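Section 4: Running the Fruit Demo on Open Day

This is the part visitors love, so give it room! Set up well before the doors open at 12.

1. Wipe the counter and set out the plate and bowl.
2. Switch on the Clomeo controller and load routine 141.
3. Keep the arm speed at 300 or lower on the dial.
4. Hand the arm a piece of fruit and press Start.

Note: Bananas are a great first pick – kids call out where they want it to go, and the whole group gets into it.
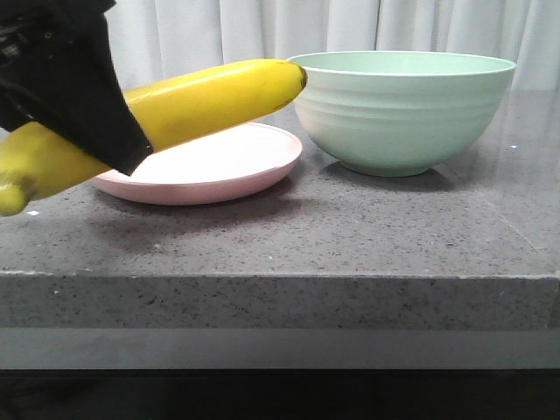

Can visitors choose the fruit themselves?
They can, as long as it is firm and whole. Let them pick from the basket at the welcome desk and pass it to the operator.

Caution: Only the operator reaches past the floor tape while the arm is powered. Press Pause before you move a dish.

5. After each round, press Home and wait for the green light.
6. Swap out any fruit that has gone soft.

If the arm stops and shows code 1242, press Reset once and start again from step 2. Should the code come back, call Maëlle Melnyk at the Clultside desk – she knows this routine inside out and is happy to take over while you greet the next group.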